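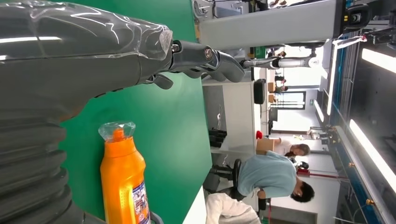

According to Horațiu Bucur, people choose a household bottle by its color long before they read a word on it, and a study of labels should start from there. We took up his remark when we revised the protocol. Color is now recorded first, then the closure, then the printed text. The earlier version, which we had borrowed from the Jakley shelf survey, began with the text.

The set held 8 products for cleaning and laundry. Each was rated by 45 people in two sittings in March, once at arm's length and once from across the room. Raters gave the color of the pack, said where they would put their hand, and named anything they could read. They were not told what was inside. The work table was kept green for both sittings, and the table used in the pilot round was dropped.
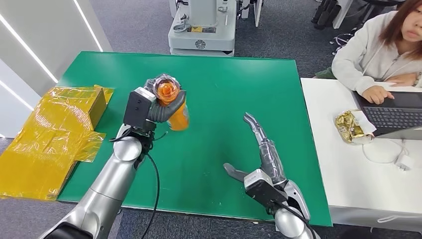

Figure 1. Orange bottle held upright at a slight tilt over the green table.

Orange packs were named correctly by every rater at both distances. The harder cases were the pale ones. A white Korico refill pack was called gray, cream or clear, depending on where the rater sat. We kept these answers as given and did not merge them.

Reading was slower than we expected. The smallest type was skipped by most raters, even when they were allowed to turn the pack. On a curved side, a block of small print has to be read in parts - the lines at either end bend away from the eye. Larger type near the edge of the label was often the only text copied down.

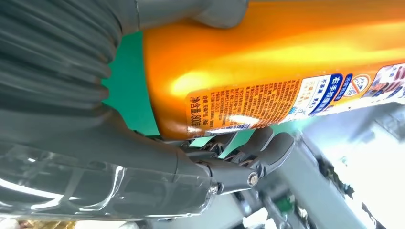 Figure 2. Printed label on the curved side of an orange pack. The larger vertical characters at left read 净含量 800 (net content).

Raters who could read the language of a label still left out the dense blocks. In the second sitting, 66 answers mentioned a picture or a warning sign and gave no words at all.

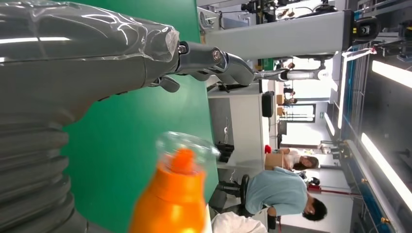 4.3 Closures

A clear outer cap over a colored inner one caused some disagreement. Part of the group gave the color of the inner cap, and part wrote "clear" or "none." We coded the two layers separately, following the Rampersad scheme, and left the field blank when only one was named. Raters who wrote "none" still put their hand on the body of the bottle, below the cap. The Clilus packs have a single opaque cap and were coded once.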